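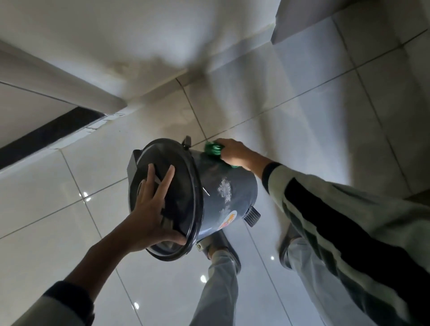
## 4. Putting names and numbers on the shirts

Read section 3 first if the Wostix press isn't set up yet. This bit covers the Gruteo letter sheets only. Old Chauvin sheets need a lower heat, see the back page.

Before you start, have ready:

- the squad list, checked by the manager, spellings and all
- shirts, washed once, no softener
- number sheets (home kit white, away kit navy)
- tape measure, tailors chalk, baking paper

**Caution:** the top plate gets hot enough to burn badly. Gloves on. No kids in the kit room while it's running.

### 4.1 Laying out

1. Lay the shirt flat, back facing up. Pull the side seams level.
2. Fold in half lengthways, press the crease with your hand, open out again. That's your centre line.
3. Chalk a small mark 3 cm below the collar seam. Top of the name goes here.
4. Numbers go under the name. Leave a gap of 3 cm, same on every shirt, or the team photo looks daft.
5. Two-digit numbers – butt them up close, then check the pair is centred. Not each digit on its own.

**Note:** goalkeeper tops have the padded elbows. Keep the sleeves off the plate completely or the shirt won't sit flat.

**Note:** long names. Over eleven letters use the narrow set. Don't squash the normal ones together, they lift at the edges after a few washes.

### 4.2 Pressing

1. Switch on, set dial to 300 (Fahrenheit, it's an American dial). Wait for the green light.
2. Shirt on the lower plate, no zips or badges underneath.
3. Press empty for a few seconds to get the damp out.
4. Place the name and number, clear film side up.
5. Cover with baking paper. Always. The film sticks to a bare plate and it's a pig to scrape off.
6. Close, hold till the buzzer goes, open slowly.
7. Let it cool right down before peeling. Corner first, low angle.
8. If an edge comes up with the film, lay it back, paper on, press agian.

**Caution:** don't go over the printed sponsor with the plate. The Cukitura logo on the front melts. Slide a folded towel between front and back if you're at all unsure.

### 4.3 Shorts and training tops

Shorts get a small number only, left leg, above the hem. Same heat, lighter pressure – turn the knob back one full turn, and remember to turn it forward again after.

Training tops get initials, on the chest. No numbers. People swap these about anyway.

### 4.4 If it goes wrong

- **Number crooked, film still on:** peel while warm, throw the number, start over.
- **Number crooked, film off:** too late. Put the shirt in the spares box.
- **Shiny square on the fabric:** too much heat. Steam it from the inside, sometimes goes.
- **Letters cracking:** pressed too cool or tumble dried. Tell players – 30 wash, inside out, hang up.
- **Buzzer doesnt go:** check the timer hasn't been knocked to zero.

### 4.5 Reordering

Number sheets come in packs of 200 digits. Order when you're down to the last few of any one digit, usually the 1s go first. Write what you've used on the sheet inside the cupboard door, and cross the shirt off the squad list.

Switch off at the wall. Leave the press open to cool.

Last changed 8 Sep 2025. Section 5 is socks and captains armbands.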